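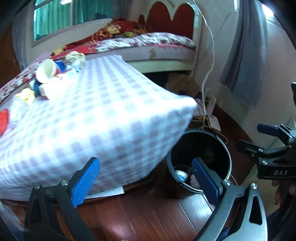 Hello and welcome! I've gathered the questions I get most often about our checkered tablecloths and about clearing up after a party without ruining one. I've tried to answer them the way I would if you were standing in the shop on a slow Thursday, so get yourself a drink and settle in.

## Clearing the table

**Should I shake the cloth out with the trash still on it?**

Please don't! I know it's tempting to gather up the four corners and carry the whole bundle outside, but there is always a cup with a last sip in it, and that sip will find the palest check on the cloth. Pick off the cups, wrappers and crumpled tissues by hand first, then fold the cloth inward over the crumbs and shake it outdoors.

**What do you use for collecting the trash?**

A plain round bucket with a metal handle, standing on the floor right beside the table. Mine is black, and I like it far better than a bag, which flops shut the moment you need it open (usually when you have a sticky wrapper in each hand). Cups and tissues can go in together if your town doesn't ask you to sort them. Ours in Gresavlow does, so I keep a second bucket for the plastic.

**Do I need to look under the cloth too?**

Yes, and under the hem as well! Paper slides beneath a long cloth very easily. I once put one through the wash with a guest's train ticket folded inside, and I still feel bad about it.

## Washing and stains

**How hot can I wash the lavender-gray check?**

Wash it at 40 degrees Celsius, on a gentle cycle, with similar colors. Anything hotter and the lavender starts to drift toward plain gray. A few customers tell me they like it better that way, but I can't put it back for you afterward.

**Something red got spilled. Is it too late?**

Probably not. Blot it with a clean tissue (no rubbing, please), then lay the spot in cool water with a drop of dish soap for 15 minutes. Check it before the cloth goes in the dryer. If you can still see pink, do the whole thing over again.

**Does it need ironing?**

Only if wrinkles bother you. I hang mine over the back of two chairs while it's damp and smooth the front edge down with my palms, and that's good enough for family.

## Sizes and orders

**How far should the cloth hang down?**

For a party table I like a long drop, low enough to hide the base but clear of the floor, so that no one steps on it while carrying cake. Measure the tabletop, measure the drop you want, and send us both numbers. We'll do the adding up.

**Can I buy a matching one later?**

Usually! We keep the pattern running all year, though the shade shifts a little between batches. Add a note to your order with the month you bought the first one, and I'll hold it up against what we have on the shelf.

**Who do I write to if my question isn't listed?**

Me, Jaruwan Srithong, at the Usarel shop desk. I answer in the mornings, before we open the doors, and photos of stains are very welcome.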